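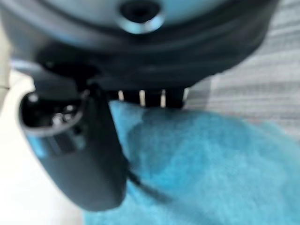

¿Qué es un seguro?
Un seguro es un contrato. Una persona o una empresa paga una cantidad pequeña de dinero y, a cambio, otra empresa se compromete a pagar los daños si ocurre un accidente de los que aparecen en el contrato. La empresa que se compromete a pagar se llama aseguradora.
El contrato escrito se llama póliza. El dinero que se paga por tenerlo se llama prima. El accidente, cuando ocurre, se llama siniestro. El dinero que la aseguradora entrega después se llama indemnización.

¿Por qué funciona?
Funciona porque los accidentes graves les ocurren a pocas personas cada año, aunque no se sabe de antemano a cuáles. Si muchas personas ponen dinero en un fondo común, ese fondo alcanza para pagar a las pocas que lo necesitan.
Veamos un caso. En el pueblo de Zivau hay 300 talleres. Un año cualquiera, 4 de ellos sufren una inundación y cada reparación cuesta 2000 euros. En total hacen falta 8000 euros. Si cada uno de los 300 talleres paga 32 euros al año, el fondo reúne 9600 euros. Con eso se pagan las cuatro reparaciones y quedan 1600 euros para los gastos de la aseguradora (oficinas, sueldos, cartas) y para guardar una reserva.
La reserva es necesaria. Puede haber un año con cinco inundaciones, y entonces harían falta 10 000 euros.

¿Quién calcula la prima?
La calcula un actuario. Es una persona que estudia matemáticas y estadística y que trabaja con datos de muchos años: cuántos siniestros hubo, cuánto costó cada uno, en qué mes ocurrieron. En Zivau, por ejemplo, casi todas las inundaciones llegan en octubre, cuando crece el río.
La prima no es igual para todos. La panadería Zelenák está en lo alto de una cuesta y el agua no suele llegar hasta su puerta. El almacén Vetach está junto a la orilla. El riesgo del almacén es mayor, y su prima también.

¿Qué es la franquicia?
Es la parte del daño que paga el propio asegurado. Si la póliza tiene una franquicia de 300 euros y la reparación cuesta 2000, la aseguradora paga 1700. Cuando el daño cuesta menos que la franquicia - un cristal pequeño, una cerradura - la aseguradora no paga nada. Las pólizas con franquicia alta suelen tener una prima más baja.

¿Qué cosas no cubre?
Cada póliza tiene una lista de exclusiones. Son los daños que quedan fuera del contrato. Las más frecuentes son estas:
- Los daños hechos a propósito.
- El desgaste normal, como el de una correa vieja que se rompe por el uso.
- Lo que ya estaba roto antes de firmar.
Una póliza contra incendios tampoco paga un robo, salvo que el contrato diga que lo incluye.

¿Qué se hace después de un siniestro?
Supongamos que en la fábrica Indumix se rompe una tubería y el agua estropea un motor.
1. La fábrica cierra el agua para que el daño no aumente.
2. Avisa a la aseguradora dentro del plazo que marca la póliza. Ese aviso se llama parte.
3. La aseguradora envía a un perito, que examina el motor y calcula cuánto cuesta el daño.
4. La aseguradora comprueba que la póliza cubre ese caso y resta la franquicia.
5. Se paga la indemnización o se repara el motor.
Si la fábrica no está de acuerdo con el cálculo, puede nombrar a su propio perito.

Palabras para recordar
Asegurado: quien está protegido por la póliza.
Riesgo: la posibilidad de que ocurra un daño.
Cobertura: lo que la póliza sí paga.
Vencimiento: el día en que termina el contrato, si no se renueva.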